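August 2024
Hongmei Yu

Open day went better than I dared hope. I had set aside the whole morning for worrying, and then the first group from Pladine was at the door before I had finished my tea! We kept to blocks on the white cloth, as planned.
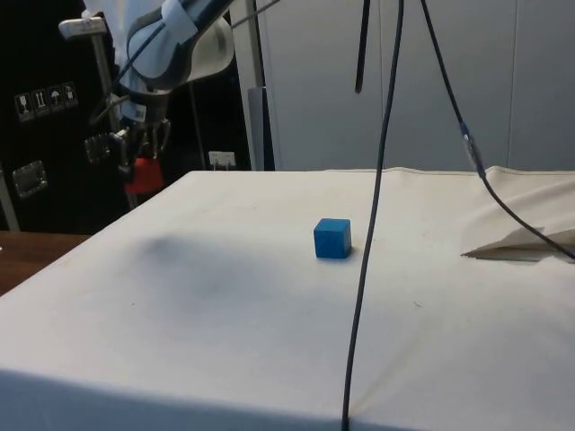 I talked too long about the arm, I'm sure (I always do), but people were kind and kept asking things, mostly about grip force and how it decides when to close. Must write up a proper answer to that one before December.

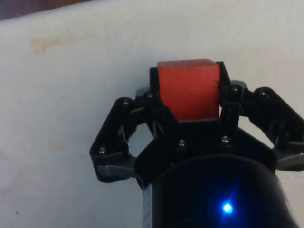

Lihua Ding thought we should let visitors pick the next block themselves, and would happily give up 5 minutes of my introduction to make room for it. Fair enough. I've put it in the plan for Orkness, where we expect some 70 people.

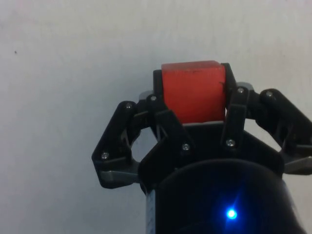 Still to do: shorten the talk, print larger name cards, and find out who left a very nice umbrella by the coat rack. Lihua has the sign-in sheet.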